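Search the guide
Enter keyword
Go

Metis Gallery Handbook > Section 2: Setting up a looped video piece
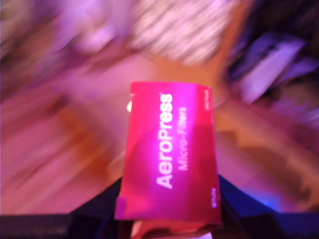
AeroPress Micro-Filters, red and magenta box.

For artists and install crew, Prandumbridge space. Read the whole section before you plug anything in. Power-up is at the end for a reason.

Before you start
Floor plan, the artist's spec sheet, key to the projector cage. Spec sheet missing? Ask Usha Bangera. Don't guess at image size.

1. Check the file. Play it all the way through on the office laptop, sound on. Watch the join where it loops.

2. Copy to both USB sticks. One goes in the player, one in the desk drawer, labeled with artist and title.

3. Hang the projector. Two people on this, always. One on the ladder, one holding. Clip the safety cable first, then the bracket bolts.

CAUTION: The Drestix bracket has a short arm and a long arm. Long arm is for the back room only. In the front room it puts the lens right over the walkway and people bump there heads.

4. Run the cables. Along the wall, up and over the doorway, never across the floor. Tape every arm's length. Black tape on black, white on white.

5. Set the image. Lens shift first, then zoom, then focus. Leave keystone at zero. If the picture still isn't square the projector is crooked, go back to step 3.

6. Let it warm up 30 minutes, then focus again. It drifts. Everyone skips this.

7. Set the sound. Stand where a visitor would stand, not at the desk. For Ladan Rezaei's two-channel work the left speaker carries the voice, so check left and right aren't swapped.

8. Black out. Curtain hem touches the floor. Exit sign stays lit and uncovered, no exceptions, even if the artist asks.

NOTE: Lamp hours are on the Info page of the menu. The spare projector was at 1,640 when we last looked in April. Write the new number on the sheet at every changeover.

9. Power up in order. Player, amp, projector. Shut down in reverse. Do not kill it at the wall, the fan has to finish.

10. Wall label goes up last, on the D'Souza rail to the right of the entrance. Title, year, running time, "looped". Check the speling of the artist's name against the contract.

If the loop stops
Black screen, blue light on player: pull the stick, count to ten, put it back. Blue light off: check the power brick behind the curtain. Still nothing, call Gopinath Chowdary before opening time, not after. Put the "back shortly" card out in the meantime.

Performance nights
Projector off, cables stay. Ileana Neagu's crew need the wall sockets by 5 p.m. so clear the amp off to one side and mark its spot with tape.

14 shares | 2 comments

Related
Section 1: Deliveries and unpacking
Section 3: Hanging framed photographs
Section 4: Floor works and barriers
Jayanthi Varghese: notes on showing slides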